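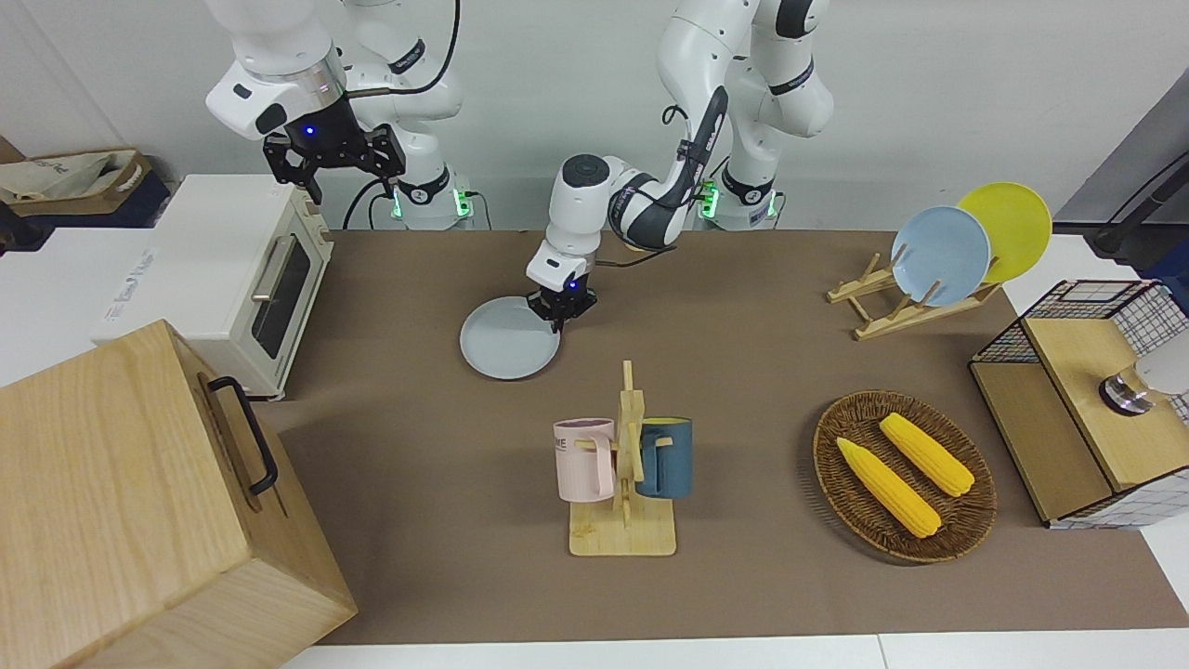 Maiskolben im Minibackofen aufwärmen: Welcher Teller, und wohin mit dem Becherbaum?

Eyerusalem Gashaw
Eingestellt am 3. September 2019

Ich habe in der Küche nur einen Tisch mit einer großen braunen Matte. Darauf müssen der Minibackofen, ein Becherbaum aus Holz mit zwei Bechern und ein runder Flechtkorb für den Mais Platz finden. Meistens sind es zwei Kolben, schon gekocht. Ich möchte sie im Ofen aufwärmen und auf einem flachen hellgrauen Teller servieren. Der Becherbaum steht bei mir vorn in der Mitte und ist beim Hantieren im Weg. Wie ordnet ihr so etwas an? Und wie lange braucht der Mais?

Benvinda Veloso

Ich würde den Becherbaum an den hinteren Rand stellen und die Mitte frei lassen. Der Korb kommt neben den Teller, dann sind die Wege kurz. Vor der Ofentür sollte nichts stehen, auch kein Korb aus Flechtwerk. Beim Mais rechne ich mit 7 Minuten bei mittlerer Hitze, nach der Hälfte einmal wenden. Vorher mit etwas Wasser bestreichen – sonst werden die Körner hart.

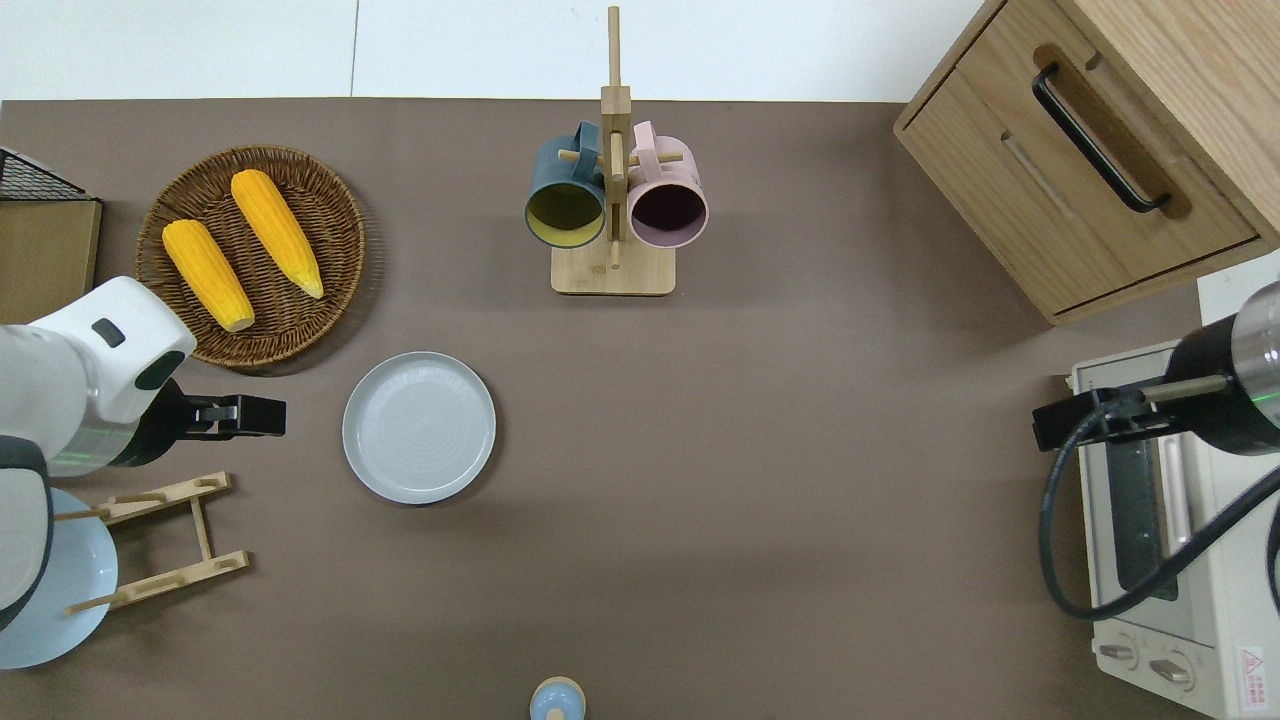 Kann der Teller mit in den Ofen?
Das hängt vom Teller ab. Auf der Unterseite steht oft, ob er ofenfest ist. Ohne Angabe lege ich den Mais auf das Blech und nehme den Teller erst zum Servieren.

Washington Xavier

Einfach Mikrowelle nehmen. Geht schneller.

Josué Meireles

Die Mikrowelle war nicht gefragt. Zur Anordnung: Bei mir steht der Ofen links, Teller und Becher haben rechts davon ihren Platz. Die übrigen Teller kommen hochkant in einen Tellerständer aus Holz, so wird die Fläche nicht zugestellt. Ich hatte früher einen Ständer von Siqueira, der war für größere Teller zu eng. Also vorher den Abstand der Stäbe messen.
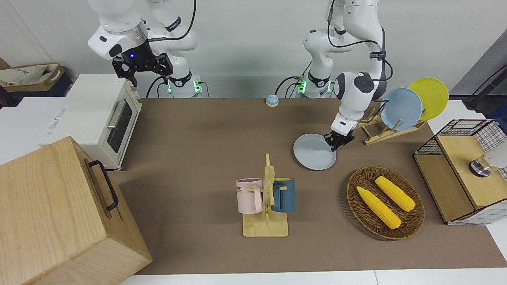
Ofen links, Becherbaum vorn, Tellerständer aus Holz mit zwei Tellern.

Den Becherbaum kann man auch vorn lassen, wenn man von der Seite arbeitet. Wichtig ist nur, dass man die Ofentür ganz öffnen kann und nicht mit dem heißen Blech über die Becher hinweg muss. Für das Blech lege ich einen Untersetzer bereit, weil meine Matte keine Hitze verträgt.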